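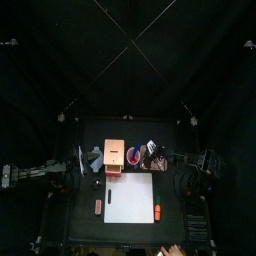 Keeping a Shared Worktable in Order

Residents and members who use the common workroom at Van Damme are asked to read the following guidance before their first session and to return to it when a table has become difficult to use. It applies to writing, labeling, light repair and craft work. Heavier work belongs in the ground-floor shop, which has its own rules.

Arranging the table

Place small containers in a single row along the back of the table. A row can be read at a glance, and each item can be reached without moving another. Stacking is discouraged, even when space is short.

Keep the center and front of the table for the work itself. If a whiteboard is used for planning, lay it flat in the center while writing and keep its marker on or beside it. Boards should not be leaned against containers, as they slide and take the cups with them.

Tools used in the dominant hand should stand at the back corner on that side. Bottles and other items used less often may go at the opposite end.

Cups for markers and pens

A translucent cup is preferred to a solid one. The user can see what has settled at the bottom, and small items such as caps, clips and erasers are less likely to be forgotten there. Empty the cup completely once a month and wipe the inside with a damp cloth.

Markers with a felt tip last longest when stored flat. A marker in daily use may stand in a cup, tip down, provided the cap is fully closed. Press the cap until it clicks. A marker that writes faintly after a night lying flat should be discarded.

Do not fill a cup so tightly that one item cannot be removed without lifting the rest. Two half-filled cups are easier to use than one full one.

Small boxes and drawers

Wooden boxes with a slot in the top are suitable for slips of paper, tokens and receipts. They should be emptied before the contents reach the slot. Where a box has a lock, the key is to be kept at the front desk on the numbered board and signed out. Keys are not to be left in the lock or taped beneath the box.

Small drawers should be closed when the user leaves the table. An open drawer collects dust and shavings and is easily caught by a sleeve. During a task, a drawer may be left partly open if its contents are needed often, but it should never be pulled out so far that it tips.

If a wooden drawer sticks, rub a plain white candle along both runners and work the drawer in and out several times. Cooking oil must not be used. It turns gummy within weeks and stains the wood. Drawer linings may be cleaned with a soft dry brush, followed by a strip of wide tape pressed lightly over the surface to lift lint.

Trays for mixed tools

A tray is meant for items that differ in shape and would roll or fall if left loose. Stand tall items at the back of the tray and lay short ones in front. Clips and clamps should be closed before they are put away and should all face the same direction.

Once a tray becomes crowded, remove everything and return only what has been used since the last sorting. The remainder goes to the labeled bins in Cluvura, the storage room at the end of the corridor. Items left there unclaimed at the end of June will be offered to other users.

Light-colored trays show dirt early and should be washed in warm water with a little dish soap. Dry the corners with a cloth — standing water there will mark most finishes.

Plastic bottles

Bottles with rounded bodies should be kept away from the table edge. A bottle that must lie on its side should be empty, or closed tightly and checked for leaks over a sink. Every bottle that holds anything other than drinking water must carry a label stating the contents and the date filled. Unlabeled bottles will be emptied and rinsed by staff.

Plastic that has turned cloudy can often be improved with an hour's soak in equal parts white vinegar and warm water. Rinse well. Do not combine vinegar with bleach or with any cleaner containing bleach.

Cleaning a dark tabletop

Dark surfaces show dust, chalk and eraser crumbs more readily than light ones. Brush toward the front edge with a soft hand brush, collect the crumbs in a dustpan, and then wipe with a cloth that has been wrung out hard. Finish with a dry cloth in long strokes from side to side. Paper towels leave lint and are not recommended.

Marker on a whiteboard should be removed the same day. Older marks usually lift if they are written over with a fresh dry-erase marker and wiped at once. Board erasers may be washed by hand and must be fully dry before use.

At the end of a session

Allow 10 minutes for clearing. Wipe the board, cap all markers, close drawers and return the row of containers to the back of the table. No more than 4 containers may remain on a table overnight. Personal belongings are to be taken away or placed in a locker.

Replacement cups, trays and cloths are available from the supply counter in Room 107. Damaged items should be handed in there and should not be put back on the table.

Van Damme Workroom Office
Revised Mon 20 May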